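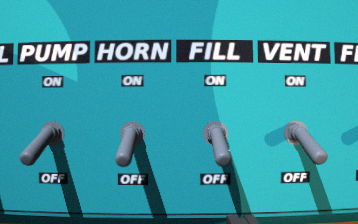

In defence of the proper switch

My kettle has a touch panel. So does my hob, and since March so does the washing machine, which sings a little song at me when it finishes and won't let me turn the song off. I didn't ask for any of this. I wanted a kettle that boils water and a hob I can turn down when the rice is about to go over, and what I've got is a kitchen full of black glass that ignores me if my fingers are damp. Fingers in kitchens are damp! It's mostly what they are!

I grew up with switches. My dad had an old Prullow radiogram in the front room with a power switch so stiff you had to brace your other hand against the cabinet. It went over with a clunk you could hear upstairs in bed, so we always knew when he'd given up on the late news. You could see from the doorway whether it was on. Up was on, down was off, and the switch stayed where you'd put it until somebody came along and moved it.

I miss that more than I can sensibly explain. The hob shows me a small red dot, and the dot might mean it's on, or locked, or hot, or thinking about it. There's a page in the manual about the dot. I've read it and I still put a tea towel down on the wrong ring last winter (it was fine, a bit brown).

I said some of this to my friend Aliki Zervas and she told me I was turning into my dad. She's got a Flumberg oven that she talks to from the garden, and she loves it. Fair enough, I've eaten very good lamb out of that oven. But she also rang me once from a car park to ask if I'd go round and check it was off, as the app was saying one thing and her memory was saying another. I went round. I stood in front of the thing for a good while and I couldn't tell her either.

Then there are cars. We hired one on holiday, a Puvalov, nearly new, and it rained the whole way down the coast. To change where the air was blowing I had to press a picture of a fan, then a picture of a person, then a picture of an arrow pointing at the person's feet, all while doing a decent speed behind a lorry. In my own car, which is old and smells of dog, I do it with one knob and I don't look. My hand knows where the knob is. I think that's the bit the designers have forgotten about, or never cared for – hands learn things. Mine can find the bathroom light in a strange mood at three in the morning. They can't learn a sheet of glass, as there's nothing there to learn, it's the same all over.

And labels! Plain words, in capitals, in English if that's what the buyer speaks. When did we decide that words were ugly? My washing machine has 8 little drawings along the top and I understand the one that's a snowflake. There's one like a bucket with a moustache. I'd give up every wash programme but two in exchange for the word RINSE.

Sajib Majumder, who I used to work with and who knows far more about this sort of thing than I do, reckons it's nearly all money. A real switch is a part. Somebody has to buy it, fit it, put a hole in the front for it and write next to it what it does. A flat panel does the job of 100 switches and they can change what it says later on. I believe him. I just don't see why I should be pleased about it, when the thing in the shop costs me more than the old one did.

He also says, and I'll give him this, that touch panels are easier to wipe. They are. I wipe mine and it turns the extractor on.

I'm not against all of it. My mum has trouble with her grip, and the big flat buttons on her Jayasinghe phone have been a blessing, she couldn't manage the old one at all by the end. If you need a screen, have a screen. I'd only like there to be a choice, at the ordinary end of the price range, for those of us who want to shove a lever and hear it go. At the moment if you want real controls you either pay a fortune for something meant for restaurants or you go to the tip shop on a Saturday morning and hope.

I've been looking at second-hand hobs, anyway. There's one a few streets away with five knobs on the front, a bit scratched, and the seller says one of them is loose. I'm going to have a look at it tomorrow and I'm taking a screwdriver.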